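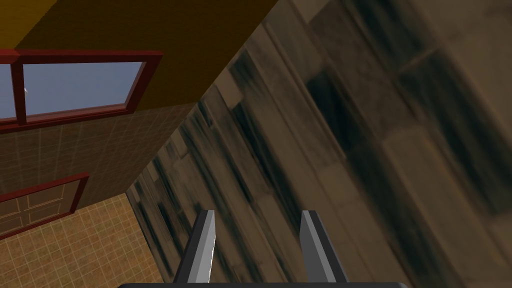
ledgerdomain wrote:
The Plotitz town council has now voted to give Clasta a ten-year break on property taxes, and the mayor would like us to call it a jobs plan. I read the whole agreement last night. The jobs number is in an appendix, where it is described as a "goal." If Clasta misses the goal, it has to send the town a letter. I would also like to pay my property taxes by letter. Anyway, has anyone found a penalty clause? I looked twice.

gravelroad_gal wrote:
Page 31, sort of. The council "may review" the deal after year five. My landlord "may review" my sink.

tommybahamut wrote:
You people would complain if they paved the streets with cash. The Flornent plant closed and took 926 paychecks with it. The building has been sitting there growing weeds ever since. Clasta says 600 jobs. 600 is more than zero, I checked.

ledgerdomain wrote:
Clasta says a goal of 600 jobs. I have a goal of running a marathon.

tommybahamut wrote:
And if somebody gave you a tax break you might buy the shoes.

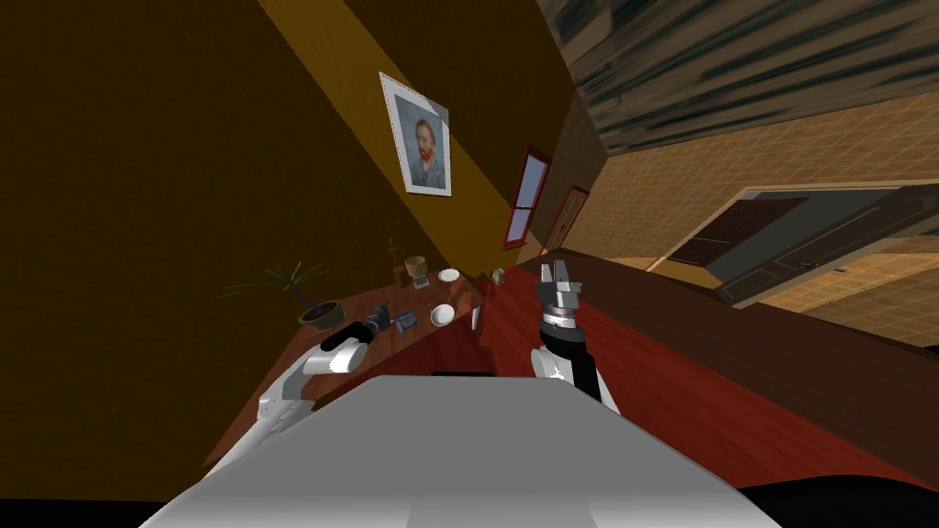

Two arms, one table.

countyline wrote:
Can we back up? Flornent had a tax break too. Same council, mostly the same speeches. It ran out in September and they were gone before the leaves were. I don't blame the company, it did what the paper let it do. I blame the people who signed the paper, then stood for a photo with the paper.

tommybahamut wrote:
Flornent left over freight costs. It was in the news for months.

countyline wrote:
Freight costs were what they said. The trucks didn't get more expensive the same week the tax bill showed up.

gravelroad_gal wrote:
Does anyone know where the petition stands? I signed outside the hardware store on Nair Street and the guy had a pretty full clipboard.

halfmast wrote:
1,362 signatures as of the last update. They need 2,000 to force a vote. Half of my block won't sign because they think it kills the deal, and the other half won't sign because they think the deal is already done. They are all very firm about it.

tommybahamut wrote:
I'm in the first half of your block. Put it to a vote and Clasta walks. There are other towns with empty buildings.

halfmast wrote:
Then let it walk to a town that asked for a refund clause. I'm fine with the plant. I just want the number on the front page and a bill attached if they miss it.

ledgerdomain wrote:
Tommy, would you sign if it only asked for that?

tommybahamut wrote:
I'd read it. I'm not promising anything.

gravelroad_gal wrote:
So it's a goal.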